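How to Depot Pressed Powder and Eyeshadow Pans with Low Heat
Updated 2025-01-27 by Hae-won Noh

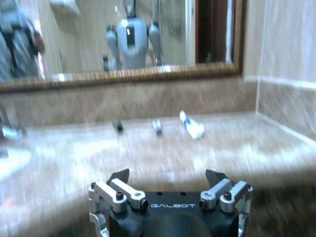

Depotting means removing the metal pan of pressed product from its original compact so that it can be stored in a magnetic palette. The method below uses a flat iron as the heat source. It applies to eyeshadow, blush, bronzer and setting powder in a metal pan that has been glued into a plastic case. It does not apply to baked products, which are usually domed and sit on a clay or plastic disk, or to creams, which will soften and lose their shape.

Allow one evening for a first batch. The working time per pan is short, but the glue has to cool between stages and hurrying is the usual cause of a cracked shadow.

What you need

A flat iron with a flat outer housing or a plate that can be laid face up
Baking parchment, not wax paper
A thin metal spatula or a butter knife with a straight edge
A straight pin
Tweezers with a flat tip
Rubbing alcohol, 70 percent or higher
Cotton swabs and paper towels
Adhesive magnets or steel stickers, depending on the pan
A fine-tip permanent marker and small labels
An empty magnetic palette

I use the Stuvora slim palette for singles and the deeper Lengyel case for blush. Check the inside depth before buying. Some shallow palettes will not close over a face powder pan, and a lid that presses on the product will mark it.

Test the pan first

Hold a magnet over the product surface without touching it. If there is pull, the pan is steel or tin-plated steel and will stay in a magnetic palette without help. If there is none, the pan is probably aluminum and will need a steel sticker on the back. Write this down for each compact before you start. Pans look the same once they are out.

Step 1. Take the compact apart

Open the compact fully. Many cases are built as an outer shell with a tray that snaps into it. Slide the spatula into the seam at the front, next to the latch, and twist gently. The tray should lift at one corner. Move along the seam until it is free. Remove the mirror side if the hinge pin comes out easily, and leave it if it doesn't.

Quads and larger palettes often have one tray for all pans. Keep the tray whole for now. Cutting it sends dust and plastic chips into the product.

Step 2. Heat the tray

Set the flat iron to its lowest setting and lay it on a heat-safe surface. Put one sheet of parchment on the plate and rest the tray on it, product side up, with the pan you want centered over the heat. Leave a window open. Softened plastic has a smell, and if you see smoke the iron is too hot.

Check every 15 seconds. The plastic under the pan should give slightly when pressed from below with the blunt end of the tweezers. Single shadows generally reach this point before blush does, as there is less metal to warm. Do not leave the iron unattended.

Step 3. Release the pan

Move the tray to a folded paper towel. If there is a small hole in the underside, push the pin through it and raise the pan evenly. If there is no hole, make one with the pin while the plastic is soft, close to the middle. Lift the edge of the pan with the tweezers as soon as it shows.

Do not pry from the top. A blade between the rim and the tray will bend the rim inward, and the powder cracks along that side. The pan is hot at this stage – hold it with the tweezers and set it down on parchment until it is cool.

Step 4. Clean the back

Most of the glue will have stayed in the tray. Wipe what is left with a swab and alcohol while holding the pan level. Thick glue can be rolled off with the side of the spatula after the alcohol has sat for a minute. Keep alcohol off the face of the product. A drop that soaks in leaves a hard patch that a brush will not pick up.

The original label is often on the bottom of the outer shell. Warm it over the parchment for a few seconds and peel it with the tweezers. It can be reused on the pan if it is small enough.

Step 5. Label and mount

Write the brand, shade name and the month opened on a label. Stick it to the back of the pan, then add the steel sticker beside it if the magnet test failed. For large pans use two stickers placed apart, otherwise the pan rocks when you press a brush into it. My Bravov blush, shade 242, needed three.

Press each pan into the palette by the rim and close the lid. Turn the palette over slowly above a towel. Anything that shifts needs another sticker.

Common problems

The pan will not move. Heat it again in short rounds. Force will not help if the glue is still hard.

The powder cracked. Crush the broken part finely, add alcohol drop by drop until it is a paste, smooth it, cover with a paper towel and press with a flat object. Leave it open overnight. The texture may be slightly firmer afterward.

The tray melted onto the pan. Let it cool completely – the plastic can then usually be snapped off in one piece.

The mirror came loose. Keep it. The Sikthorpe travel case takes a loose compact mirror in the lid pocket.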